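Zerkska Tabletop Kitchen Bench: what we'd budget for, and what we'd leave for later

14 shares | 4 comments

If you've been asking for a single page that tells you what a kitchen manipulation bench costs in money, floor space and patience, we've finally written it! The Zerkska bench is our favourite thing in the catalogue (we're allowed favourites) and it's the one we get the most planning questions about, usually from labs and colleges putting in their first arm and trying to get the numbers past someone with a red pen.

The bench is sold as a table and a prop kit. The arm is yours to choose. Plenty of people already own one, or have one on order, and we'd much sooner you spent your money on the arm you want than on whatever we happened to bundle.

The table

White top, matte finish, $2000 including delivery to a ground-floor address. It ships flat and two people can put it together in an afternoon. The white is a deliberate choice and we'd defend it to anyone: coloured props stand out beautifully against it, and a scuff shows up early enough to clean off before it becomes part of your data. If your room has big windows, put a blind in the budget as well. Glare on a pale top is the most common grumble we hear, and a blind is a lot cheaper than a new lighting rig.

The prop kit

There are 34 pieces in the standard kit, and you'd never put them all out at once. A working layout might use a plate, a bowl, a colander, a mug, the ketchup bottle, some toy fruit and the toaster oven, with plenty of bare table left between them so the fingers can get in.
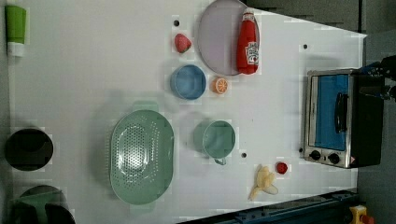
A kitchen layout on the white top, with the toaster oven at the gripper end.

We love the mix of sizes. A strawberry and an oval plate ask completely different things of a two-fingered gripper, and a shallow bowl rim is a lovely humbling exercise for anyone who thinks grasping is solved. The fruit does wander off, though. It rolls, it goes home in pockets, it ends up under the filing cabinet. A refill bag of small pieces is $30 and we'd put two on the first order.

The oven is the piece people fall for. A door with a proper handle gives you a second kind of task once picking and placing gets comfortable, and it costs you nothing extra because it's already in the kit.

Planning around the arm

Measure reach before you measure anything else. Most of the disappointed emails we get come down to an arm mounted at one end of the table with half the props sitting past its fingertips. Take the maker's reach figure, knock a bit off for working at a downward angle, and draw the result on the floor in masking tape. Stand in it. If you can't picture where the colander goes, you need a different mounting point (or a different arm, and it's a fine time to find out).

Then allow for mounting. Edge clamps are quick and let you change your mind, which on a first bench you certainly will. Bolting through is stiffer but you're committed to it.
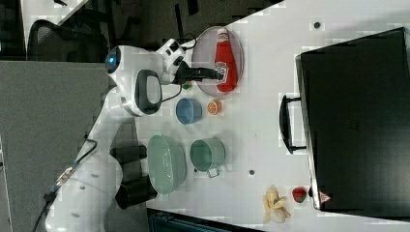 Cables are the next line, and they're nearly always missing from the first draft. Leave slack for the full swing of every joint, route the power lead away from where people walk, and buy one longer than you think you need. We'd also set aside $1000 for the unglamorous bits: clamps, cable covers, a decent chair, labelled tubs, a storage case that can live close by, and a second ketchup bottle.

Space is worth a quick sketch too. You'll want to walk around at least two sides of the table, and you'll want the emergency stop where a seated person can reach it without leaning over the work area.

What can wait

The Cestberg riser shelf is terrific, and you don't need it in your first year. Same goes for the Yook drawer unit. Get a season of plain tabletop work behind you and you'll know which one you're itching for. Orders placed before December go out with the older tub lids, which fit everything.

Comments (4)

dikham_workshop
We set ours up at Dikham over winter. Seconding the masking tape trick, it saved us from bolting the arm to the wrong end.

Seung-woo Byun
Does the prop kit come separately? We've got a table the right height already and I'd prefer to put the $2000 towards the arm.

Zerkska Bench Team
Yes it does, Seung-woo! Pick "kit only" at checkout. Just check that your top isn't glossy.

Marnie_K
Two refill bags wasn't enough for us. Order three.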